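Haritz in the Bedroom: Teaching Laundry by Hand
Gallery
Posted May 19, 2024

Welcome back to the Haritz gallery! If you've followed the kitchen pages you know how we work: pick an ordinary chore, take a gripper in your hand and do the chore yourself, over and over, so that a robot arm can learn from the recordings later. This time the chore is clothes. Soft, floppy, dark clothes on a bed, and I have been looking forward to it since November.

We have 16 household tasks on the list now, and clothing was the one I kept pushing back. Mugs are friendly. A mug has a handle and it stays a mug whichever way you turn it. Pick up a shirt by the hem and it's one thing, pick it up by the collar and it's something else entirely, and if you put it down again you won't get the shape you started with. That's what makes it such a good task to show by hand. I could write pages about where to grab a sleeve and still not get across what my fingers work out in a moment.

The gripper is our second Morkent, with two fingers that close toward each other. You carry it at the end of your own arm, so the robot's share of the job is reduced to two fingers and you feel every limit of that right away. You can't pat anything flat. You can't use your other palm. The first few folds are hilarious and then something clicks and you start planning like a two-fingered creature – edge first, lift, look, drag.

Click through from the kitchen pages if you want the bigger objects. Everything on this page is fabric.

Black on a pale quilt, with a bunched fold up at the fingertips and the broad part of the garment stretching off to the right. I love how much there is to learn from in a grip this simple: where the fold is, how much cloth is in it, which way the rest wants to follow.
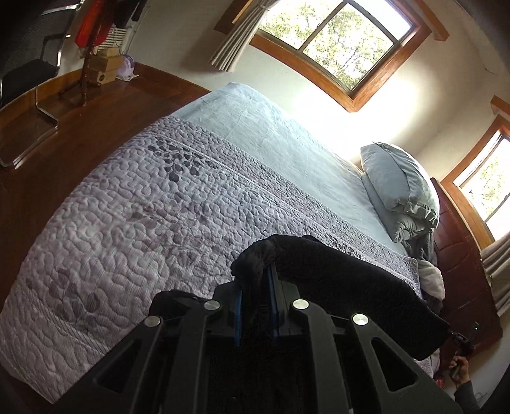
Does the person giving the demonstration need to know how to program?

Anyone who can do the chore can give a good demonstration. The recording takes care of the hand's path and the opening and closing of the fingers, and the programming comes afterward, at a desk. What helps most is patience and a steady pace. People who fold a lot of laundry at home tend to be wonderful at it from the first morning.

Pace deserves a few more lines, because it was the big discovery of the bedroom set. My natural folding speed is much too quick. I whip a shirt over without thinking, the cloth flies, and the recording is mostly blur. So we settled on 10 seconds for a single pick and place, which feels painfully slow for the first few and then quite soothing. I hum. The humming isn't recorded, thank goodness.

We also try hard to vary the start. If every garment begins neatly laid out with its shoulders toward the pillows, the robot learns shoulders toward the pillows and not much else. So between takes the garment gets dropped, nudged, turned around, sometimes balled up on purpose. Some of my favorite takes began with a really awful heap. You stand there with the gripper thinking, well, where on earth do I start, and that little pause goes into the recording too. I used to trim the pauses out. Now I leave them, at least until the people at the Irkeck end tell me to stop.

(Irkeck is the name of our playback program, for anyone new. It lines up the camera view with the finger opening, so you can drag back and forth and see the instant the fingers close. It is a joy to use now that the slider doesn't jump.)

The other way we show a task is by remote control, and I get asked which one I prefer. For the Morikawa Road sessions we drove a real arm from across the room with a pair of handles, and it was tremendous fun, but clothing was hard going. You sit apart from the cloth and have to guess how tightly it's being held. With the gripper in your hand you get the tug of the fabric straight up your wrist! I still think the remote setup is better for heavy pans and for anything you'd rather not lean over. For shirts and other light things I'd pick the handheld every time.

Dark clothing gave us the most trouble by far. A fold that is obvious when you're standing over it can melt into the cloth around it once you watch the recording back, and black fingers on black fabric make it worse. Daylight helped a lot more than I expected. So did moving in from a slightly different side on each take, which catches a sheen on one fold and loses it on another.

One more grip from the same bed. The black fabric is gathered at the jaws and runs up in a long, narrowing fold to a rounded tip, and if you look near the jaws you can pick out a faint bluish shine on the creases. The printed leaves on the cover are just to the right of it.
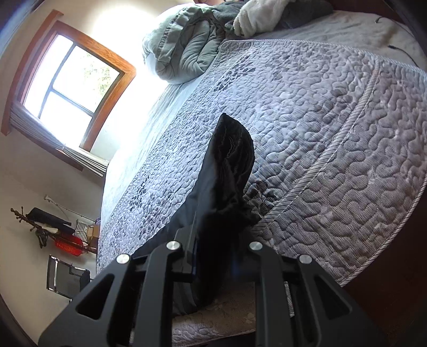
The count for the bedroom set stands at 91 usable takes. By usable I mean that the fingers stayed in view and the garment ended up where I meant to put it. There's a separate folder of near misses that I'm strangely fond of – the slips, the grabs that picked up two layers, the one where I caught the bedspread along with the shirt and towed the whole lot toward me. We keep those. Irkeck lets you label the moment where it goes wrong, and being able to compare a good grab with a bad one from nearly the same starting heap is a real treat.

A session runs some 18 minutes before I take a break. Past that my wrist gets lazy and the grabs all start to look alike, and a tired demonstration teaches tired habits. I put the gripper down, shake out my arm, fold something with my actual hands to remember how easy it is, and go again.

A few things I'd tell anyone starting on cloth with a handheld gripper:

Start with something small. A washcloth is plenty for the first day.

Close the fingers fully before you lift, even if you think you've got it.

Let go low. Dropping a garment from a height undoes all your nice work.

Watch a couple of takes back early on. I once did an entire afternoon of towels with my thumb over the lens.

Next up is socks, in pairs, which means finding the second one. I've been practicing on my own drawer and it is harder than it sounds. After socks we'll come back to the bed for pillowcases, first by hand and then with the remote handles, so there will finally be a fair comparison between the two on the same chore. The sock page should be up once the labels are finished.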